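Speaker notes - small-parts trays and loose fill, Amach packing bench
Niilo Leinonen, December 2023

**Slide 1. Scope**

- 20 minutes plus questions. Skip slide 6 if the previous talk overruns.
- Covers one thing: how cards and loose material share an open tray before the tray goes to final pack.
- Sealed cartons are out of scope. Refer those questions to the Clarkuditz session in June.

**Slide 2. Where the numbers come from**

- 567 trays logged at the bench over one quarter.
- 294 of them held both cards and loose fill. The rest held cards only and are not used after this slide.
- Logging was by hand, on the Toivonen form. Two fields were dropped partway through, so there is no operator data. Say this before someone asks.

**Slide 3. Card placement**

- Cards go at the closed end, on edge, faces parallel to the end wall.
- Push the stack against the wall before letting go. A stack left leaning will fan out when the tray is lifted.
- A full-width stack needs no side support. A narrow one does - use the divider from the Disevis kit.
- Keep the edges level. The count at final pack is done from the edges, and a card sitting low gets missed.

**Slide 4. Fill placement**

- Fill goes down last, in the open part of the tray.
- One heap, clear of the cards. Do not spread it by hand. It reaches the walls without help.
- Fine material between cards is the most common fault in the log. Pause here for the chart.
- To clear a stack: lift it out whole, tap the bottom edges on the bench, put it back. Do not blow on it.

**Slide 5. Reference layout**

- Leave this up while talking through the next three points.
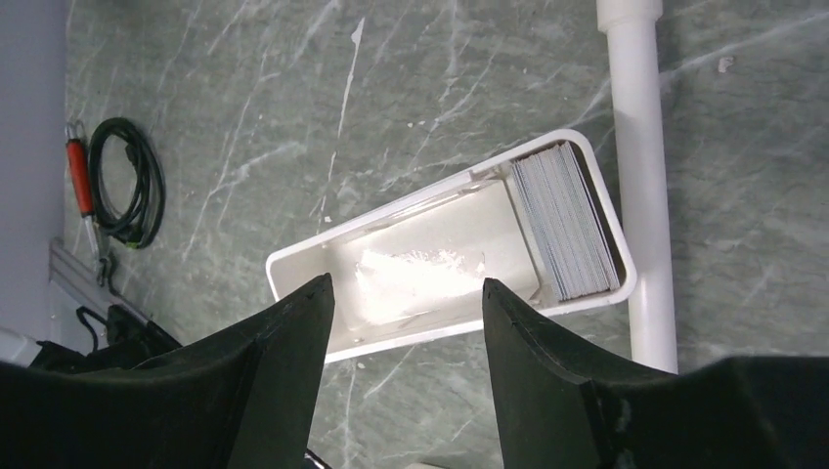 - Tray angle on the bench is not controlled. We tried marking a position with tape and dropped it after 2 shifts.
- Rinse empty trays, then dry them at 90 degrees Fahrenheit. Damp corners hold fill and spoil the next weighing.
- Weigh the tray with cards first, zero the scale, then add fill. The old order gave a fill weight that included card dust.

**Slide 6. Open items (optional)**

- Taller end wall: drawing requested from Disevis, no date yet.
- Fill supplier change: Amach wants one more trial batch before signing.
- Form revision: put the two dropped fields back, or remove them from the printed sheet.

Questions. The handout has the bench procedure on the back page.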